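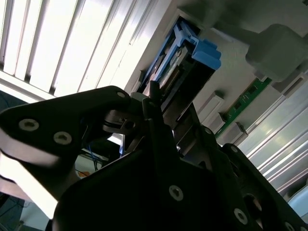
Stuline gripper trial, data card

Version of 18 March 2022. Contact: Struan Imrie.

The set contains 318 recordings of a robot arm working with drive caddies in a computer chassis. We wanted to compare two grippers, Brider and Lennox, on the same task and with the same wrist camera. The controller is Hero in all recordings.

Task: bring the fingertip to the blue caddy, open the latch, pull the caddy out by 20 mm and stop. The operator drives the arm by hand control. Each recording has a text file with the gripper name, the operator and the result.

Known problems
- The wrist camera is mounted with a tilt and we did not rotate the pictures.
- White parts of the chassis are often overexposed. Please do not use them for colour calibration.
- In 21 recordings the force values are missing. They are marked in the text file.

The fingers of the gripper hide a part of the caddy in many views. A second camera is planned, but it is not in this version.

700 views · 3 comments · Share

Related
Hero controller: settings
Lennox finger plates, drawings
Brider: first tests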